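Programs > Adult Learning > Goal Setting and Habits > Grantee Reports

Gretell Habit Coaching Program: Progress Report to the Peketti Fund

Submitted by Stijn Cuypers, Program Lead
Sep 11, 2024
6 comments | 20 shares

Scope of this report

The report covers program activity from the February intake to the end of the summer term. Budget lines are reported separately on the fund's own form. The work plan is unchanged except for the two items listed under Changes.

Enrollment and attendance

The grant agreement set a target of 100 participants. We enrolled 100, divided into five groups of 20. Each group was offered six workshops and a one-to-one session with a coach every two weeks. Coaches delivered 311 one-to-one sessions in the period. Attendance at workshops was highest in the first month and fell in the fourth, when two groups moved to the Prins building and had a longer trip in the evening. One group has since moved back.

Method

Each participant writes one goal at intake. The coach then works with the participant to restate it as a weekly action that can be marked done or not done. "Get better with money" became, for one participant, "enter receipts on Sunday evening." Goals that could not be restated in this way were set aside and a smaller one was chosen. Participants keep a paper log, one line per day. Logs are collected at each workshop and entered into Disara, the tracking tool approved in the original proposal.

Entry into Disara was slower than planned. The tool accepts one goal per person, and several participants revised their goal mid-term. Coaches worked around this by closing the first record and opening a second, so early exports counted the same person twice. The records have been merged and the figures above are taken from the merged file.

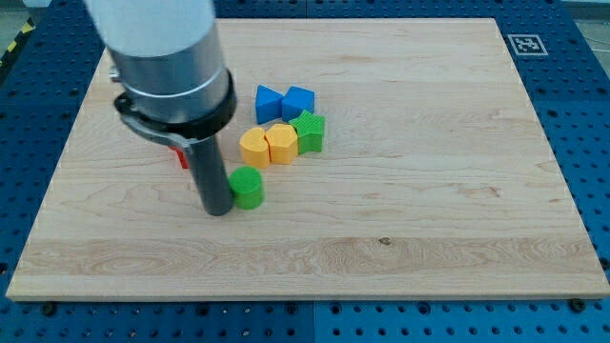

What happens when a participant stops filling in the log?

The coach calls once, within a week, and offers a shorter version of the weekly action. A participant who declines stays enrolled and may attend workshops, but the goal is recorded as paused.

Findings to date

Actions tied to a fixed time of day were kept up longer than actions left open. The difference was present in all five groups. Participants who chose an action taking under ten minutes were also more likely to be still logging at the end of term. We do not claim a cause. People who pick small actions may differ in other ways from people who pick large ones, and the intake form does not let us separate the two.

Self-rated confidence was collected at intake and at the fourth workshop. The wording of one question was changed between the two rounds - an error on our side - and that question has been dropped from the analysis. The remaining questions will be repeated at the close of the program.

Changes to the work plan

1. The workshop on long-term vision has been moved from second to fifth place. Coaches reported that it drew attention away from the weekly action before the habit was in place.
2. Peer pairs are now optional. Pairs with different schedules rarely met, and the unpaired member tended to drop the check-in altogether.

Next period

The second intake opens after this report is accepted. The Disara record format will be fixed before then, with a revision field for changed goals. Coaches will receive a half-day refresher on restating goals. The revised confidence survey is ready in draft and can be sent to the fund on request.

One decision is needed from Peketti: whether paused participants count toward the enrollment target in the second intake. The agreement can be read either way, and we would like the answer in writing before the intake opens.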